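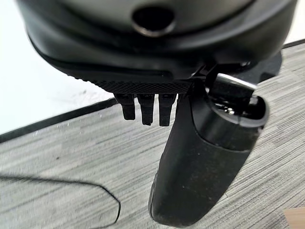 Small Habits That Keep a Robot Hand Happy

If you look after a robot in an ordinary office, with carpet underfoot and cupboards full of binders, most of your upkeep will be the housekeeping sort, and you probably own half the supplies already. I keep mine in an old Drutosell biscuit tin: a soft toothbrush, a pack of lint-free cloths, a wooden toothpick or two, a stub of white pencil and the little hex keys.

Start with the fingers, always with the power off and the arm resting on something. Carpet fluff loves a textured grip surface, and once the bumps fill up the hand gets slippery and you'll spend a whole morning blaming the software (I did, one December, and I'm still a bit sore over it). Brush along the rows first, then across. A barely damp cloth finishes the job. Please don't use furniture polish, however nice it smells!

Cables come next. Give each one a generous loop at the elbow and then bend the joint by hand, slowly, through its whole travel, watching the loop the entire time. If it goes tight anywhere, let out a little more slack and try again. We use the soft Clatix ties at our place in Skuvdale, the kind you can undo, and I leave them loose enough to slide a pencil under.
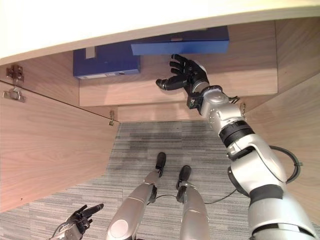

Reaching for a binder on the upper shelf, with the cable looped out beside the forearm.

Cupboard work is a fine test after any adjustment, as it makes the arm stretch up and forward into a tight space. Open the doors all the way before you begin and pick up whatever is trailing over the floor. I run the same reach 9 times and write down anything that sounds different, even if it's only a little tick.
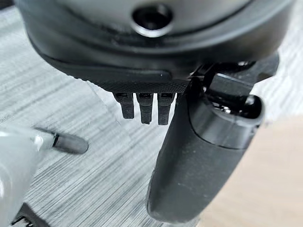
Pivots and linkages want a very light hand with the oil. One drop on the end of a toothpick, worked in by moving the joint back and forth, and then wipe off whatever you can see. The place people forget is up where the big finger meets its hinge, with all those brackets and small gaps under the housing, so tip your flashlight in from the side and have a good look before you call it done. Dust and oil together make a paste, and picking that out is a miserable way to spend an afternoon. The faint scuffs on the finger itself I leave alone.

Then there's the logbook. Ours is a plain Pugh notebook with a page for each hand, and I note the cycle count whenever I do anything at all. The last full clean was at 462 and the screws were checked at 1,222, which is longer than I like to leave it, but things were busy. While you have the hex keys out, put a dot of white pencil across each screw head and the plastic next to it. Next time, one glance tells you if the screw has crept.
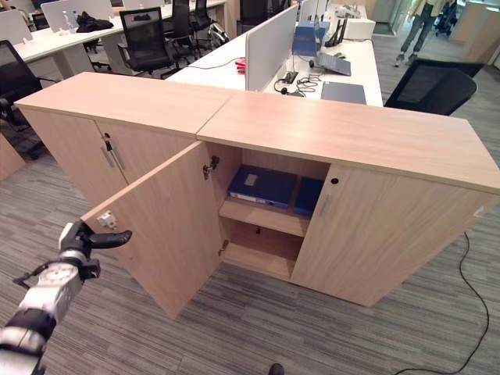

Tighten any that have moved by a small nudge only, going a bit at a time and swapping from one side to the other, the way you would with a car wheel. Plastic housings crack easily and a stripped thread is no fun. If the same screw wanders 3 times, take it out, clean it and use a tiny touch of the removable threadlocker.

One more for the tin: a strip of masking tape, sticky side up, on the bench. Lay each screw on it in the order it came out and you won't be down on your knees combing a striped carpet for something the size of a grain of rice.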